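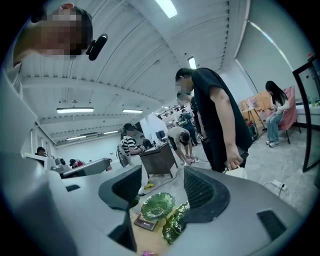 # Access and Use on the Lower Sindach Water Trail

Final report, Outdoor Recreation Planning
Prepared by Damián Ocampo

## 1. Purpose

This report examines public access for canoes and kayaks on the lower Sindach River, between the Talier boat ramp and the Vasconcelos landing. The county recreation plan lists this section as a designated water trail, yet paddlers have few places to enter or leave the river at low tide. The project set out to record how the two landings are used and to recommend changes that the county could make within its present maintenance budget.

## 2. Method

Use was recorded at both landings during daylight in May and June. A short survey was offered to paddlers as they returned to shore, and 159 completed forms were collected. Each landing was also inspected at high and low water. Motorboat users were not surveyed, and the results should not be read as a measure of all traffic on the river.

## 3. Findings

**Talier ramp.** The ramp is shared with trailered boats. Paddlers reported waiting longest between 7:00 and 9:00 a.m., when most fishing boats launch. Many carried their kayaks down the grass bank beside the ramp instead, and the bank is now worn to bare soil for most of its height.

**Vasconcelos landing.** The landing is quiet and well liked, but it is difficult to use at low tide. The mudflat below the steps extends 100 feet from the last tread. Several respondents wrote that they had turned back upstream to avoid it. The parking area is 800 feet from the water — a long carry for anyone paddling alone.

**Signs.** The only trail map is posted at Talier. It still shows a take-out at Sukutari Marsh, where the dock was removed and has not been replaced. First-time visitors mentioned this more often than any other problem.

## 4. Recommendations

1. Correct the map at Talier and post a copy at Vasconcelos, with a tide note on both.
2. Set aside a hand-launch area upstream of the Talier ramp and reseed the worn bank.
3. Allow short-term unloading at the Vasconcelos steps.
4. Study a floating dock at Sukutari Marsh. A site 1,000 feet below the old dock holds deeper water at low tide and should be considered first.

## 5. Limits of the Study

The survey period covered only two months and missed the fall season, when duck hunters also use the marsh. Wind kept most paddlers off the lower river for part of June.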